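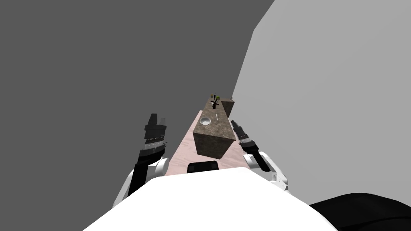 Figura 1. A cozinha simulada, com os dois braços do robô livres diante da bancada.

Relatório de progresso ao programa Stekent - linha de equipamentos

O trimestre foi muito bom para o projeto Uvari! O planejamento de compras, que em dezembro ainda era uma lista solta, agora tem itens, prazos e uma ordem de prioridade. Rodamos 194 episódios no simulador para decidir o que vale a pena comprar primeiro. 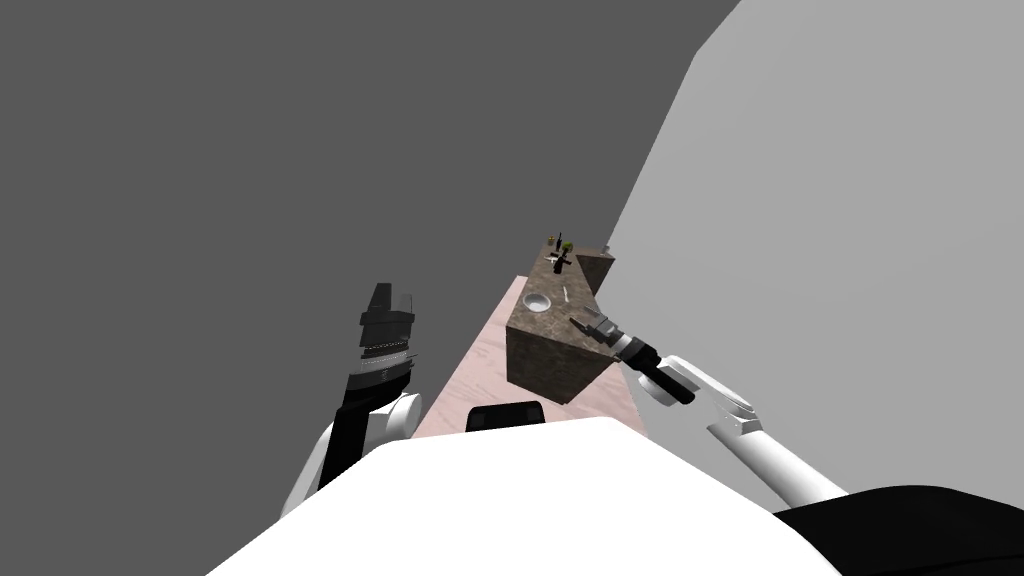
A maior dúvida do orçamento continua sendo o alcance dos braços. A Wovwood cotou duas versões, e a mais longa custa 3551 euros a mais por par. Na bancada de pedra que modelamos, a garrafa e a plantinha ficam lá no fundo, bem além da tigela branca, e é essa distância que queremos resolver antes de assinar o pedido. Pedimos à Wovwood que segure o preço por 32 dias.
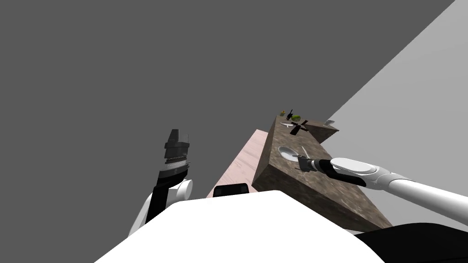 Figura 2. Braço direito sobre a parte próxima da bancada, ao lado do utensílio claro; braço esquerdo erguido.

Quanto às garras, estamos animados com a proposta da Gebremichael. Ela inclui sete jogos de dedos de reposição, item que tínhamos esquecido na primeira planilha (e que teria feito falta já no primeiro mês). A troca de dedos é simples e cabe na rotina da equipe.
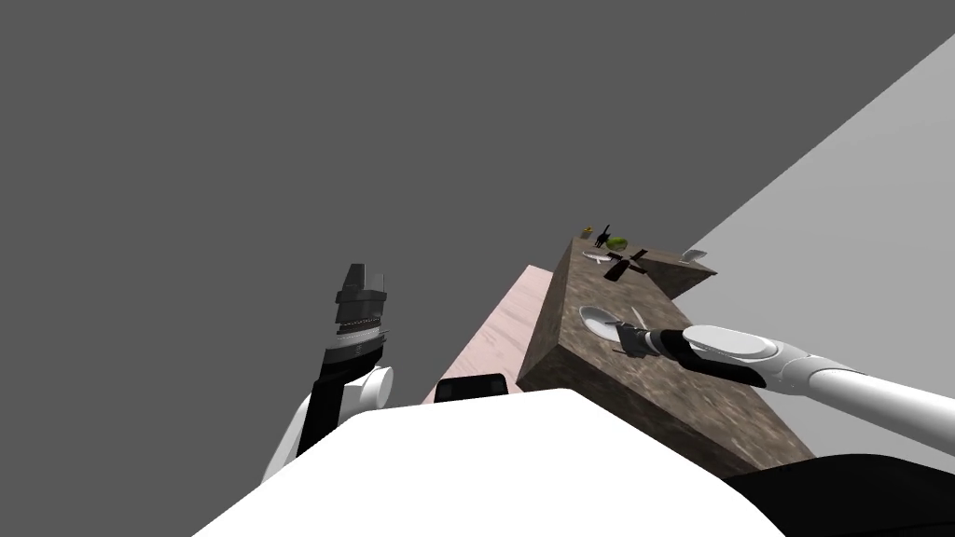
Com isso, a verba de manutenção pode ficar menor e sobra espaço para a bancada física, que pretendemos montar com as mesmas medidas da simulada. Pedimos ao programa autorização para remanejar esse saldo entre as rubricas. A planilha revisada segue em anexo.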